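Review: Drarurard price tracker, after one December of shopping

I bought the yearly plan of Drarurard because I was tired of "sale" prices which were the same as last month. The service follows the price of a product in several online stores and shows you a line with the history. You paste a link, choose a target price, and wait for the mail. I have used it for 12 products, mostly household things and two pairs of winter boots.

Setting up was easy. There is a browser button and also a phone app, but I prefer the button, as the app asks me to log in again too often. The history goes back four months for most stores. For small stores it can be much shorter, and I would like the site to say this before the payment.

The best result was a Denov vacuum cleaner. One store announced it as a big holiday discount, with a red label and a clock counting down. The history showed that the price was raised in the last week of November and then lowered to the old level. I did not buy. On 14th December a different store went down by 95 dollars, the mail came in the morning, and I ordered before lunch.

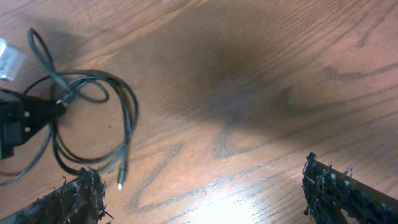 Delivery cost is the weak point. Drarurard compares only the price of the product, so a store with expensive shipping can stand at the top of the list. With the boots I almost made this mistake. My colleague Dong-geon Jin uses Chowdhury, the free competitor, and there the shipping is included for most stores — but it has no alerts, so you must check by yourself every day.

I also wrote to support one time. A store had changed its product link and my tracking stopped without any message. They answered after two days, politely, and repaired it. I think a warning should come automatically in such a case.

One more thing to know: some links go through a partner program, and the company earns money when you buy. This is written on the help page, in small letters. I did not notice that partner stores were placed higher, but I can't be sure of it.

Four stars from me. I will keep it until the plan ends, and if shipping is still missing by then, I will probably not renew.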